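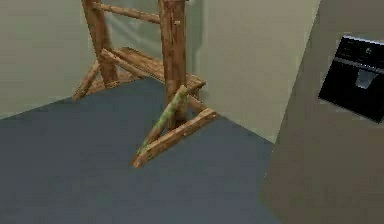 Search articles Search Advanced search
12th June
Filipa Bettencourt, Heidrun Ortner and Braulio Esquivel

4.2 Simulated rooms for the Clurneo base

The Clurneo base was put together in the shared workshop at Brostcombe from hand-cut plywood and two secondhand wheelchair motors. It carries a short arm that we did not trust near people until January, so most of the early driving was done in simulation. We wanted rooms with awkward furniture in them, as our members' own garages and kitchens have, and the stock office scenes that came with the simulator had very little of that.

Figure 3 shows the room that gave the planner the most trouble. A rack-like wooden stand is near the corner, with a low slatted platform between its posts. The brace and the base beam meet at a sharp angle and form a triangular foot. The floor in front of the stand is one plain color with no texture, and the walls are flat as well. The wood is the only surface with much grain in it.

Figure 3. Timber stand in the simulated room used for the approach tests. A black built-in appliance is at the right.

Two things went wrong here. First, the depth filter we had borrowed from the Ravano stack smoothed over thin parts, and the base beam often dropped out of the map while the posts stayed in. The planner then tried to cut across the foot of the stand. Second, our visual odometry found few features to hold on to when the camera faced a bare wall, and the position estimate drifted until the stand came back into view.

We ran 700 approaches in this room, each from a random start pose. With the original filter, 157 of them ended in contact with the stand. Judite Prata replaced the filter with one that keeps any low return wider than two cells, and over a second set of the same size the number fell to 48. Most of the contacts left were with the slanting leg at the back, which the base meets when it backs out - a case the forward camera cannot help with. A rear bumper switch has been fitted to the real base for this reason, but it is not modeled in the simulator.

We left the drift alone in simulation. The workshop floor is scuffed and stained, and the real camera has plenty to track there. Elfriede Nägeli argued for adding floor textures anyway, and the next version of the room set will have them.

Contact forces are not reported. The stand is a fixed body in the simulator, and a fixed body says little about what happens when a heavy base bumps timber that can slide. Section 4.3 covers the bump tests on the real machine.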